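4.2 Finding the brick from the wrist view

Our first go at the pick policy had one camera up on a stand, and I was pretty pleased with it until we started shifting the start position between runs. The arm got close every time, then closed its fingers a little to one side of the brick. So we moved the whole perception step of Direl onto the wrist camera (and I wish we'd done that back in May!). The detector now runs on the wrist image alone, and the planner only hears from it once the arm has settled at its hover pose.

Two things gave us grief straight away. Glare off the tray floor kept coming back as a small, bright, confident blob, and a white brick is also a small, bright blob. The tape was the other one — its colour sits near enough to the tray's that our first segmentation mask happily joined them up wherever a strip ran close to the rim.
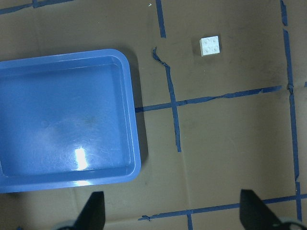

Figure 2. Wrist camera view with the gripper open: blue tray at left, white 2×2 brick in the upper taped zone.

What fixed the glare was embarrassingly simple. We take a second image after a small sideways move of the wrist and throw out any candidate that doesn't shift the way a thing sitting on the work surface should. Reflections slide about differently, so they drop out. For the tape we gave up on colour and fit the tray as one rounded rectangle, then treat whatever blue is left over as zone boundary. Torn and wrinkled bits don't matter much, as the fit only needs a rough line.

The controller waits up to 300 ms for a fresh detection before it starts the descent. If none turns up, it holds at hover and asks again. We tuned all of this over 31 trial layouts, and the tray fit hasn't needed touching since. Grasp height still comes from a fixed value in the Prorkura config, and I'd like to see that estimated too.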